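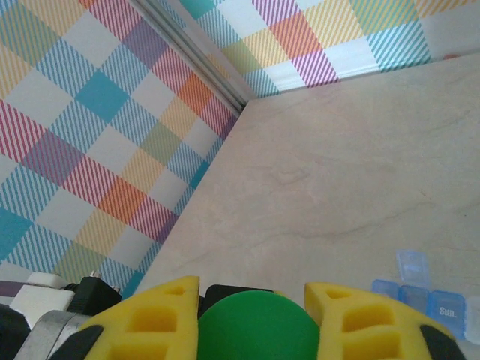 *Pale tabletop, pastel tartan behind.*

# Hullero refill kit: a month and a bit of washing-up and laundry

I signed up for the Hullero refill kit in December, mostly on the word of my neighbour Melaniia Zhuravel, who had been singing its praises over the fence since the summer (she does this with jam as well, and she is usually right about jam). You pay £63 to start, and for that you get washing-up liquid, laundry liquid and a surface spray, plus a set of refill pouches that come through the post when you ask for them.

The parcel took 3 days. Everything was well wrapped, and I was pleased to find the instructions were in proper-sized print, with a little chart for hard and soft water. Ours is dreadfully hard, so I've been using the larger dose throughout.

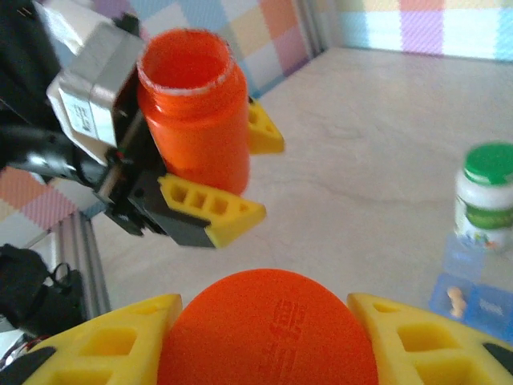

The washing-up liquid is the star, I think. It's thinner than what I was used to and for the first week I used far too much, but once I'd got the hang of it a small squirt did a whole Sunday roast, tins and all! The smell is a soft sort of lemon that doesn't hang about on the glasses.

I'm less sure of the laundry liquid. Shirts and bedding came up beautifully, but my husband's gardening trousers needed a second go, and I ended up rubbing the knees with the old green soap from Prokopenko that my mother swore by. The spray is perfectly nice and I have very little else to say about it, except that the trigger is a bit stiff if your hands are bad in the cold weather, as mine are.

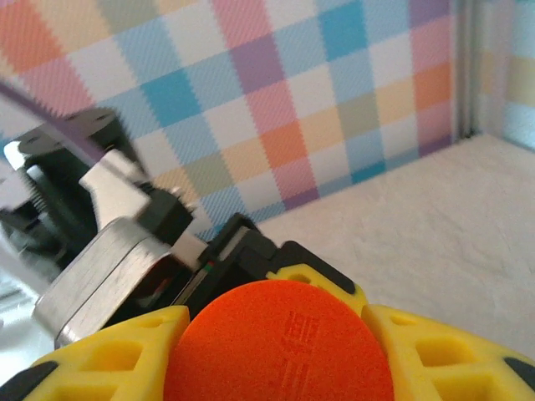
## Pouring the refills

The pouches have a narrow spout which you snip with scissors, and I'd snip it smaller than the dotted line tells you to. I followed the line the first time and had laundry liquid down the cupboard door and into my slipper. A cheap funnel sorts it out. I do wish they'd put one in the box at this price.

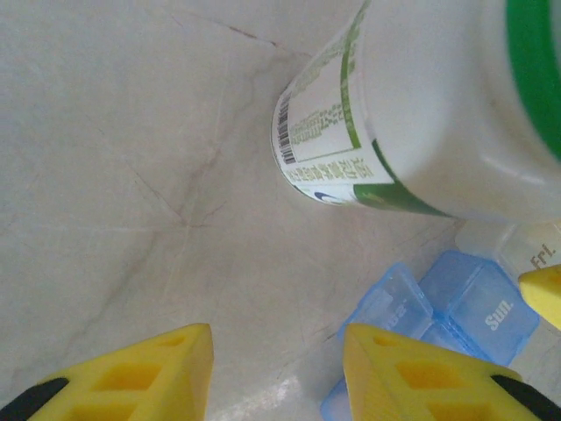
*White bottle with a green band, lying on its side.*

## Would I buy it again?

Yes to the washing-up liquid, and gladly. I've changed my order to 2 pouches of that and dropped the laundry one for now, which took a short email to a very kind person called Zlata Sirko, who answered the same afternoon. I'll try the laundry liquid again in spring when the trousers are less muddy.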